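Chapter 7
When the Work Changes Hands

In this chapter you will read about:
How a job is broken into tasks before any machine is brought in
Why the people who do a job often know more than its written description says
What happens to skill, pace and pride when part of a job is automated
How pay grades and job titles follow (or fail to follow) a change in the work

Helmut Wendt had been plating cold lunches at the Fornden kitchen for so long that he had stopped thinking of it as something a person could be good or bad at. You picked up the plate, you put the food on it, you passed it along. So when his supervisor sat down beside him one January morning with a notebook and asked him to explain what he did, he laughed, and then he talked for most of the shift!

He talked about how you hold a pepper differently from a tomato, and how a tomato in winter isn't the same as a tomato in summer. He talked about knowing from the sound of the carts whether the next hour was going to be a hard one. He talked about the new people, bless them, who always set things down too close to the edge and then had to move them again. The supervisor filled eleven pages, and the job description in the personnel file, which we will come back to in Section 7.2, ran to four lines.

Fornden sends out 845 lunches on a school day, and the company that owns it, Staniforth, had decided to try robot arms at part of the plating line. The project was called Hukum. Before any equipment went onto the kitchen floor, the planning group practiced the work in simulation, with a pair of arms at a make-believe counter, handling the kinds of things a kitchen worker handles all day long without a second thought.
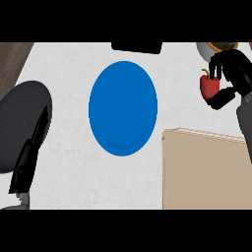
What the group wanted from Helmut, and from the others on his line, was help in deciding what counted as one task. This is harder than it sounds, and it is where we would like you to slow down a little. "Make a plate" is a job. "Pick up the vegetable" is a task, or perhaps it is several: choosing the vegetable, taking hold of it, carrying it over, letting it go in the right spot. A person runs these together so smoothly that they feel like one motion. Someone planning for a machine has to pull them apart again, and in doing so will often discover a step that was never written down anywhere.

We call this work task analysis. You may have met the term already in Chapter 3, where we used it for training new employees, and the method is much the same. The difference lies in what is done with the results. When you train a person, you can leave gaps and trust that common sense will fill them in (most of us learned our first jobs that way, with a good deal of gentle correction from whoever was standing nearby). When you plan for automation, somebody has to decide what goes in each gap.

Sang-wook Lim joined the line two years after Helmut and was, by his own cheerful account, the more worried of the pair. He had worked before at Porkoveck, a packing plant where machines had come in over a single weekend and the crew had learned about it from a sign on the door. There, he told the Fornden planners, people spent the first months clearing jams, and their pay grade stayed where it was even though the job under it had become a different job altogether. He wanted to know who would be watching the arms, what that person would be called, and whether the watching would be paid as skilled work.

They were good questions, and the planners did not have answers to all of them. It took 2 long meetings just to settle on the title "line lead, assisted plating," and the pay that went with it took longer still. In Section 7.3 you will find part of the agreement they reached, along with Sang-wook's notes in the margin, and we hope you will read the notes as carefully as the agreement itself.

As you work through the chapter, keep a job of your own in mind. It may be one you hold now, or one you had in high school, or the job of someone at home whose working day you know well. Write down what the work is supposed to be, in a sentence or so, and then spend a few days noticing what it really involves. Bring your notes to class, messy as they are, for the group activity at the end of Section 7.1.

Key terms
task, task analysis, job description, assisted work, pay grade, informal skill

7.1 Taking a Job Apart

Let us begin with the eleven pages.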